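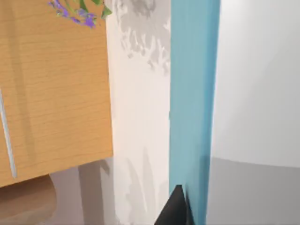
Figure 3. Rendered interior view with a wood-grain cabinet panel and a pale, slender handle.

4.2 What people said about their cupboards

I went into the interviews expecting to talk about food waste, and for the first few I did. Then Efua Arthur, who was transcribing for me, pointed out that people kept drifting off to the same subject – where things are kept. So I changed the opening question to "Where does the rice live?" and the talk got a great deal easier.

Of the 131 households in Ham that sent back a food diary, 681 entries mention something being found again after it had been forgotten. Tins come up a lot, and so do lentils (I have three bags of my own, so no judgement from me). What surprised me was how rarely anyone blamed the shop or the packet size. They blamed the shelf. One man told me his top cupboard was "where flour goes to retire", and his wife could be heard agreeing on the recording.

Johannes Oosthuizen and I coded the entries separately and argued over six of them, mostly about whether a freezer drawer counts as a cupboard. We decided it does. Su-bin Myung disagrees, and her reasons are set out in the appendix.

Deep shelves did worse than shallow ones in nearly every diary, which fits what Geum-ok Bang found in her Markurley study. I'd be careful with the comparison, though – her households shopped weekly, and plenty of mine popped out every evening for whatever they fancied. The June diaries are thinner too, as several families were away. I come back to those gaps in Section 5.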